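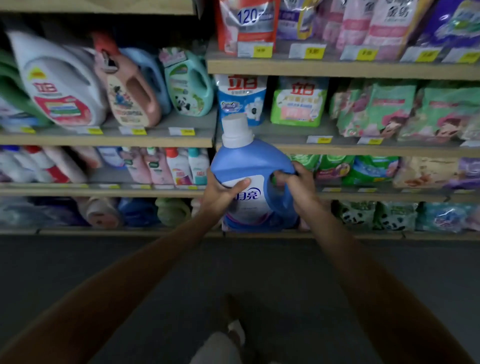 4. Setting Up and Looking After the Sirnico Shelf Cell

4.1 The cell and its place in the aisle

The Sirnico cell is a two-armed shelf-tending machine on a wheeled base, and everything reported in Section 5 was done with the single unit we keep at the Sturnow site. We describe its setup at more length than is usual, because when we first tried to repeat our own early results at Urnolau we found that our notes left out most of the small things that mattered. A reader who wants to build something similar will, we hope, forgive a few paragraphs on brackets and wipes.

The base is parked facing the shelving, square to the front lip of the boards, and its height is set so that the camera at the head can look down on the lower boards and still see the labels on the upper ones. We set the height once, lock the column, and mark it with a paint pen. Unlocking the column means running the whole calibration in Section 4.3 again, so we do it as seldom as we can. The price labels along the board edges turned out to be a great help here. They sit at the front of the shelf, they contrast well with pale wood, and the software uses them as a first guess at where each board begins.

4.2 Choosing grips from work by hand

Before any grip is written into the controller, we look at how people handle the same kinds of goods with two bare hands, seen from head height. We work in a laundry aisle for this, and we have grown rather fond of it. Jugs, tubs, pump bottles, and soft pouches all stand close together there, often with hardly a finger's width between them, and a grip that works on one kind of pack can be hopeless on the next.

A jug with a molded handle is the friendly case. One hand goes through the handle and the other is wrapped around the front of the body, and the arms of the Sirnico cell can copy this nearly as it stands. Our left gripper carries the wide curved pad and our right gripper the narrow hook, and we have never seen a good reason to swap them. The hook has to be checked for play at its root before each session. If it can be rocked with a fingertip, the two set screws are tightened and the hook is pushed home again against its stop.

Tubs ask for more care. In Figure 7 the fingers of the left hand come under and around the front curve of the tub while the right hand presses on the side close to the handle, without going through it. We had first written the tub grip as a copy of the jug grip, with the hook in the cut-out, and the tubs tipped forward badly. Moving the right contact to the side wall and letting the left pad come lower put this right — a small change, and one we would not have thought of at a desk.

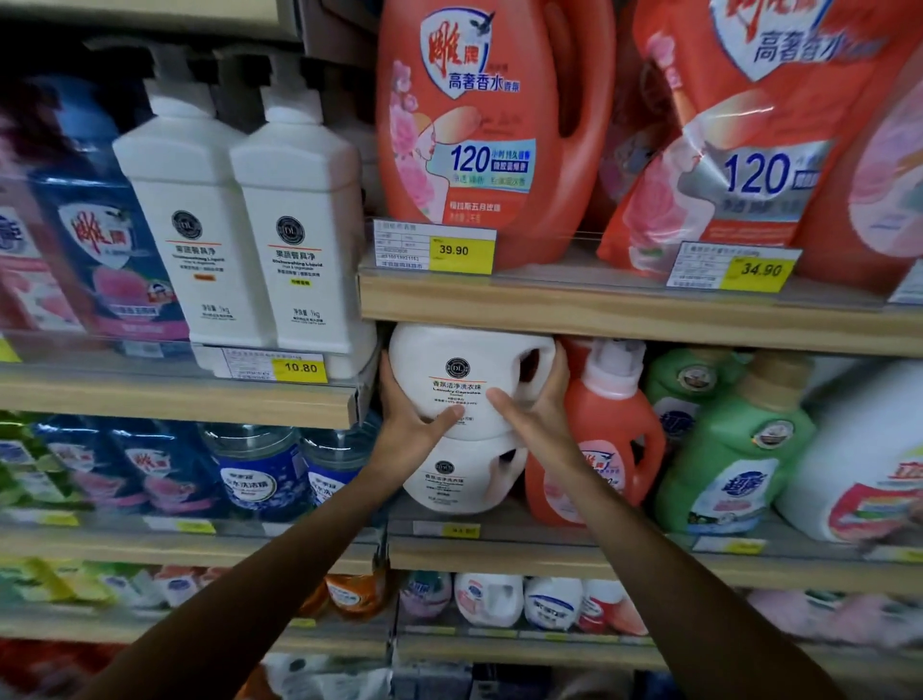 Figure 7. Two-handed grip on a white tub of laundry capsules at the middle shelf, with a matching tub directly underneath.

Stacked tubs bring one more trouble, namely that the wide pad can catch the rim of the lower one. We now trim the bottom edge of the pad to a slope and sand it smooth. A pad lasts for 224 picks before the slope wears flat enough to matter, and at that point we replace it instead of trimming it again, having tried the thriftier way and regretted it.

Pouches have no handle worth speaking of, and they sag. We hold them from both sides, with the left contact near the middle of one edge and the right contact low on the other, the right thumb resting on the printed front. On the machine the thumb is a short silicone finger driven by its own small motor. It wants a light touch: 7 newtons is our upper limit, and the controller stops the arm above that. The silicone picks up dust from the shelf, and a dusty finger slides on shiny film, so we wipe it with a damp cloth after every 20 pouches and let it dry in the open air. We tried alcohol wipes for a while, but they left the surface a little hard.

Reaching the top board with a pouch brings both forearms up into a V in front of the camera, and a good part of the lower shelves is then hidden from view. The planner is told to trust its last clear look at those shelves for as long as the arms are raised, and to take a fresh one as soon as they come down. 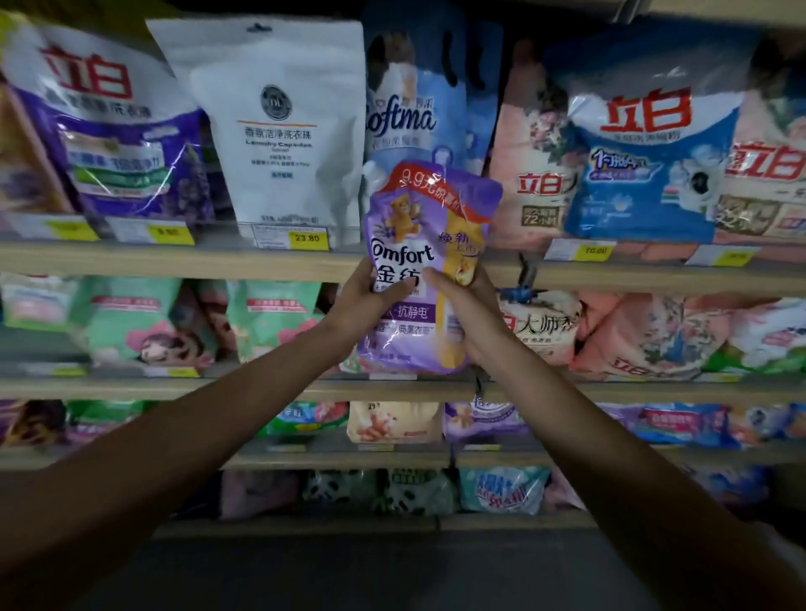

4.3 Calibration and daily checks

Calibration takes 22 minutes when all goes well. Each gripper touches the two ends of a steel bar clamped to the middle board, the camera finds the same points, and the controller works out the offset between the two. We let the arms warm up first, moving them slowly through their full range, as the shoulder joints settle a little during that time and a calibration done on cold joints drifts before lunch.

The routine in use now dates from Sep 18, 2018, when we replaced the right wrist cable with a Saraç braided one. The old cable had rubbed against the wrist cover at full reach, and for a good while we blamed the camera for errors that really came from a half-broken wire. The new cable is tied down at two points, with a loose loop between them so the wrist can turn freely. We look at the loop each morning, run a hand along it for nicks, and write the result in the log together with the pad count. If the offset has moved since the previous entry, we check the cable ties and the hook screws before touching any number in the software.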